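Workshop Notebook, Clurkholm Textile Conservation Workshop
Entry: March 15, 2023. Wash bath trials, Sugiyama banner
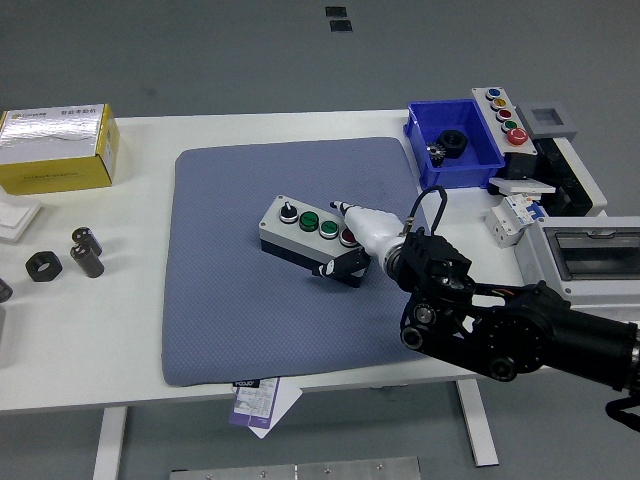
The second series of wash trials on the cotton test strips was completed this morning, and the results are entered here ahead of the April review. Strips were cut from the modern backing cloth only; no original material has been wetted. The push buttons on the grey control box are red and green, and the mat beneath it is blue-grey. The red border of the banner is a good deal browner than the red button. The green leaf motif has no close match and should continue to be described by its card number.

Bath conditions. Deionised water at 26 degrees, with Plurnex detergent at the lower of the two strengths agreed in January. Each strip was immersed for 36 minutes, turned once at the midpoint, and rinsed until the conductivity reading settled. The reading for the final rinse was 131 on the old meter. The new meter has not yet been calibrated and its figures are not to be used.

Observations. Strips 1 to 4 showed no bleeding on to the blotter. Strip 5, taken from the seam allowance, left a faint pink line along one edge. It is not clear whether this comes from the cloth or from the sewing thread, and the thread should be tested separately. Strip 6 was mislabelled at the cutting stage and has been discarded.

Drying. Strips were laid flat on Idon blotting paper under light weights. The paper cockled slightly at the corners. Two sheets per strip will be used next time.

Stock. The detergent is sufficient for roughly ten more baths of the present size. Blotting paper is low. Dolores Doucet has been asked to place the order and to confirm whether the supplier still offers the heavier grade.

Outstanding: thread test on the seam sample; repeat of strip 6; revised estimate for the full wash, for which the present allowance of 3,000 litres of deionised water appears too generous. The lining is to remain attached until the thread result is known.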